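From: Beca Price
To: Branch Secretaries list
Date: Jul 17, 2024
Subject: Re: Loan kits and the January catalogue

Dear colleagues,

The Hollenstein branch wrote:

> Our members have asked whether craft and pantry kits borrowed
> through Sikano must still be returned to the branch of origin.
> We are currently holding 5 kits from Evham and have no shelf
> space left. We would also appreciate guidance on labelling, as
> the present stickers do not survive a season of borrowing.

The position adopted in January remains in force. A kit may be returned to any participating branch, and the receiving branch becomes responsible for it until it is next requested. Evham has been advised and does not require its kits back at this stage. Should shelf space remain a difficulty, Sustia has offered room for up to 68 items and may be contacted directly.

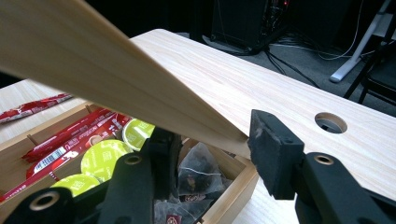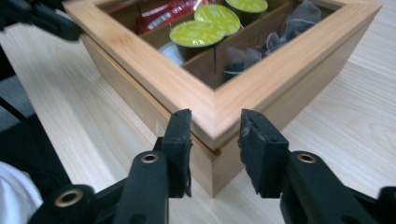
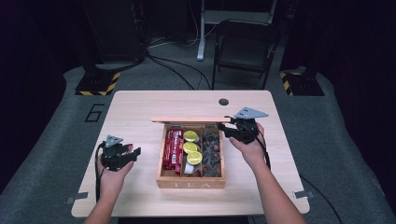 On the matter of labelling, the shared catalogue now lists 784 items, and the numbering adopted when it was a third of that size is no longer adequate. Branches are asked to use the revised format, consisting of the branch initial, a shelf number and a running number, for all new entries. Adhesive labels should be placed on the underside of an item and never across a join or hinge. Where a container already carries lettering of its own, as with the wooden box marked TEA on its front panel, the catalogue title should follow that wording and the contents should be entered separately in the notes field. Members search by what they see on the shelf, and a box entered under its contents is seldom found once those contents change.

Existing entries need not be renumbered immediately. Around 3 hours should be allowed for a small branch to complete the work, and the organisation will reimburse the cost of label stock on presentation of a receipt. Please do not alter the colour coding, which is still under review.

Branches that have not yet nominated a catalogue contact are requested to do so by reply to me, not to the full list.

Yours faithfully,

Beca Price
Catalogue Coordinator, Sikano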